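Fisgate rumor desk, progress report to the Villca fund
Second period, through April
Submitted by the Zokton health information team, Inwood

Short version first. Phone line is open, text line is open, the printed sheets are out, the radio part is behind. Money is fine. Details below, sorry for the rough edges, we wanted this in before the deadline.

What came in

We logged 300 calls and texts this period. Last period was mostly general stuff (is this pill real, can I take these two together). This time one subject took over: a podcast clip saying flu shots "wake up" shingles in older people and that hospitals are hiding it. The clip got passed around Inwood in family group chats, mostly as a forwarded video with no source on it. By the time we heard it ourselves we'd been getting calls for a week.

Smaller threads: iodine drops, a "detox" bath for kids after their school shots, a claim that pharmacies swap brands without telling you. The bath one worries us most. Parents were asking how much of the powder to use, so they had already bought it. Those calls went straight to the nurse on the line, same day.

How we answer

Same script as in the proposal, a little shorter. Ask where they heard it. Ask what they're worried will happen. Say what is known, say what isn't. Offer a call back. We dropped the part where the operator reads the fact sheet out loud, people hung up.

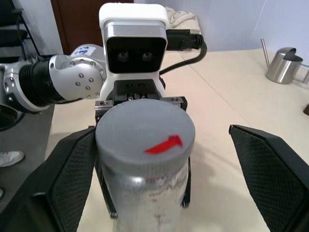
Do callers get medical advice from the operators?

Operators give general information only, and anything about a person's own symptoms, medicines or test results is passed to the nurse or back to the caller's own doctor.

We added a line on this to the top of the text service too. Before that we had a few people sending pictures of rashes at midnight and expecting a diagnosis.

Printed sheets

700 copies of the shingles and flu shot sheet went out. Pharmacies took most, then the senior lunch program, the library and both laundromats. Large type, one side, phone number at the bottom. The first draft was too long and had the word "reactivation" in it. Cut.

Feedback is mixed. Pharmacy staff like having somthing to hand over. The lunch program said people folded it up and kept it, which could mean anything. Two churches turned it down, they don't want to get into shots at all. We left a plain card with the number and they were okay with that.

Spanish version is done and checked. Haitian Creole version is with the translator, second round of edits, late because we changed the English on them halfway through. Our fault. 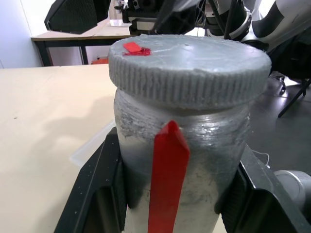 Radio spots

Behind. We promised 4 short spots and have 3 recorded. None aired yet. The station changed its rules on health content and now wants a source list for every claim, sent ahead of time. Fair enough, we'd ask the same. Lists are written. Waiting on a sign-off from their side, then a slot.

The missing spot is the one on the podcast clip itself. We went back and forth on it. Playing any of the clip spreads it further. Talking around it sounds like we're dodging. Current plan is to skip the clip, start with what shingles is and who gets it, and mention the rumor once near the end. Draft attached to the email.

Staffing and training

Evening shift is covered again. New operators did the two-session training, plus listening in before they took calls alone. Hardest part is not the facts, it's staying calm with a caller who thinks you're part of the cover-up. We've added practice calls for that.
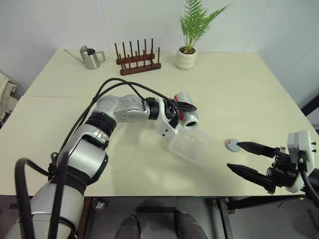 We also want to fix the hand-off notes. Right now the evening operator leaves a paragraph, the morning operator reads half of it, and a caller ends up telling the whole story over again. Trying a short form instead: what they heard, what we told them, who calls back and when. It's in use for texts already, phone calls next.

Budget

On track overall. Printing came in under, translation over, they nearly cancel out. Radio money unspent for the reason above. We'd like to carry it into next period if thats allowed, please confirm in writing.

Next period

Get the radio spots on the air. Creole sheet out to the same places as the English one. Short sheet on the detox baths, plain language, no scolding. Follow-up calls with people who agreed to them, to ask what they ended up doing about the flu shot.

One request. The reporting template has a box for "rumors corrected" and we've left it blank. We can tell you who called and what we said. Whether they changed their mind we mostly don't know, and we don't want to put a guess in there. If you need a figure in that box let us know what you'd accept and we'll send it with the call log.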